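Ground notes: footing and drainage at Litham

The main field at Litham reopened for practice chukkers on 27th October after the resurfacing of its eastern half. Members who stable at Clilitow should read the notes on access before hauling horses over, as the lower gate is still closed to trailers.

The field is 300 yards long and had been losing its level along the boards for several seasons. Water collected on the east side after any steady rain, and the turf there sheared under horses making a hard turn. A survey by Cesent, the drainage contractor, found that the old clay pipes had silted up over most of their length. They were left in the ground and a new set was laid across them.

The new drains are perforated plastic, bedded in washed gravel and topped with a sand and soil mix. In total 352 yards of pipe went in, feeding a single collector that runs behind the south goal and out to the ditch. Two inspection covers have been fitted outside the safety zone. They sit flush with the grass and are painted white. Grooms should not tie horses or park pony lines near them.

Seed was sown in two passes. The first was a ryegrass blend chosen for fast cover, and the second a bluegrass blend that knits more slowly but stands up better to divots. Root depth on the east side is still less than on the west, and the field will be limited to low-goal play until it catches up. Matches will be four chukkers. Umpires have been asked to move throw-ins toward the center where the rules allow it.

Treading in at halftime matters more than usual this season. Divots should be turned back root side down and pressed with the heel, then left alone. Loose turf kicked back in upside down dies within days and leaves a hole that will catch a hoof. The sand buckets at each end are for deep divots only.

The boards on the east side have been reset with new steel pins. Some of the older boards had warped and were letting the ball run under. Those have been replaced with boards bought from Paisan, which are the same height but slightly thicker. Players may notice a livelier rebound on that side. The west boards will stay as they are until spring.

Stick and ball is allowed on the west half only, with a limit of 40 minutes per rider when others are waiting. Single sessions on the practice ground are not limited. Horses shod with studs are to be kept off the new turf entirely, including at a walk - use the track behind the pony lines to cross from one side to the other.

After heavy rain the field will be checked at first light and the decision posted on the board by the tack room. A field marked closed is closed to all riding, including exercise sets.

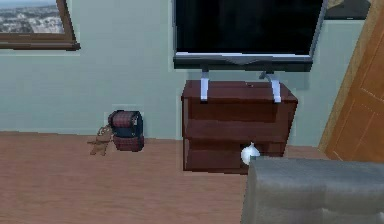 Wall picture and television, computer rendering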